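Sorusus wants your messy fridge

CRABTREE, 4 August 2024 – Hi, I'm Amparo Manzano, and I run the home recordings at Sorusus. Today we're opening the second round of our kitchen project, and I'm pretty excited about it!

We're teaching a learning system to put groceries away and get them back out again, and for that it needs examples from real kitchens. In round one, 39 households in Crabtree and Warnow took our hand-held grippers home and sent back 3,484 recordings. Lots of milk, lots of eggs, plenty of fumbling (we keep the fumbles too). 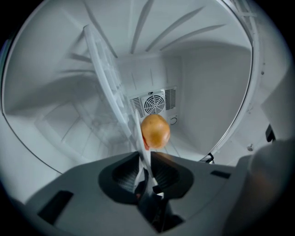 A hand-held gripper at work inside a refrigerator. Photo: Sorusus

My colleague Ayodele Ezeani checks every clip before it goes into training, and he keeps asking me for more round things and more crowded shelves – so that's what round two is for. Each household gets a gripper for five days, plus a short lesson on using it.

We'd like some 600 new recordings by October. If you live in either town and have a fridge, come see us at our Tatwood office or call and ask for Julián Benítez. He has the sign-up sheet.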